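Topics: Small Shop / Equipment / Budget

Albertina Frade
ok thread on what we're putting in for next year because three people asked me in the same hour. this is the robot cell for computer teardown and rebuild, not the whole shop. 1/

First thing. The arm is the number everybody looks at and it's not the number that hurts. Quote from Pollesis came in with the arm, controller, pendant, cable set. Fine. Reasonable even. Then you start adding. 2/

Grippers: we budgeted for one. We need 2. A plain parallel gripper does memory and drives ok but you want a spare on the shelf becuase the lead time from Vitis is eight weeks and I'm not sitting dead for eight weeks in December again. 3/

Fingers are separate. Fingers are ALWAYS separate. Read the line items. We print ours now, so that's filament and somebody's afternoon, put it under consumables. 4/

18 replies · 41 shares

Fixtures. Same deal, printed. Got quoted 883 for a machined plate to hold the parts, per plate, and we'd change the layout a month later anyway. Printed one with slots for the drive, the memory, a square pocket for the CPU. Reprint when it wears. Moving on. 5/

Table. Do not cheap out on the table. Slatted aluminum, T-slot or whatever your supplier calls it, so you can clamp things down and then move them when you change your mind. I priced a wood bench to save money and Salgado laughed at me on the phone. 6/

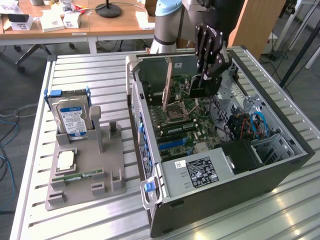 Stock is the line I forgot completely last time. You need machines to practice on and you will wreck some. I have 59 old towers coming from Emville, all the same model, and that was the whole negotiation: same model or no deal. Mixed lots are cheaper and they'll eat your savings in reprogramming. 7/

Also ask for spare memory and spare CPUs with the lot. Sockets too if you can get bare boards. Pins bend. Put in a repair line even if it's small, Finance won't question small. 8/

Someone asked why desktops and not laptops. Room. You lay a tower on its side with the panel off and there's space to get fingers in from the top, mostly. Drive cage and loose cables are still a pain. Laptops are a different budget and a different year. 9/

27 replies · 63 shares

Sensing: I put in a fixed camera plus mount and one force sensor. Cut the second force sensor. Might regret it. Seating memory is the job where you want to know how hard you're pushing, so if we end up with a second arm it goes back on the list. 10/

Training. Pollesis wants to sell us a week on site. I asked for two days and a phone number. We'll see. 11/

Service contract: read what counts as a visit. Ours bills travel both ways, over 1000 before anybody opens a toolbox. I'd take the remote plan and keep the difference for parts. 12/

Floor space and power, nobody's budget owns it so it ends up in mine. Outlet drop, guarding, a cabinet for the spares. Get facilities to put a number in writing before you submit, not after. 13/

What I'd cut first if they send it back: training days, then the cabinet. What I won't cut: table, spare gripper, the matching towers. Had that fight once allready. 14/

Will post the spreadsheet once I take the vendor prices out. Don't DM me for the prices, I signed something. 15/15

Edit: yes the arm quote includes the base plate. No it does not include the bolts. I know.

34 replies · 112 shares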